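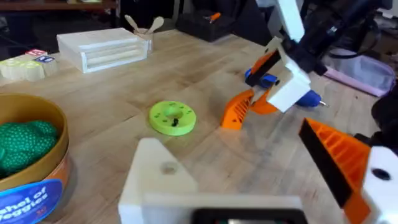 The Green One

Martim Carvalho had moved into the flat on Widley Street in February, and by the time the evenings got light he still had not unpacked the toys. They were his sister's idea. Her boy would be coming for the summer, she said, and a boy needs things on the table.

So he put things on the table. The tub of vegetables went on the left, the green bumpy ones on top. He stood two wooden spoons in a white cup and set it behind the slatted box. The letter blocks, a red and a blue, he left on the foam where they had landed.

The lime-green ring he put in the middle. It had a peg in it and some tiny holes, and he did not know what it was for. He turned it over a few times. He had paid 45 for the whole lot at the Bettencourt sale, and the man had thrown the ring in at the end without a word.

At 9 his sister called from the station at Bistmont.

"Did you set things out?"

"Yes."

"Did you find the green one?"

He looked at it. "You know about the green one?"

"It was ours," she said. "Mother sold it with the house. I'd have told you, but I wanted to see if you'd remember."

He said he didn't. She was quiet, and then she said the train was boarding and the boy was asleep on her coat.

Martim went back and sat down at the table. He put his thumb on the little peg and kept it there until the kettle boiled.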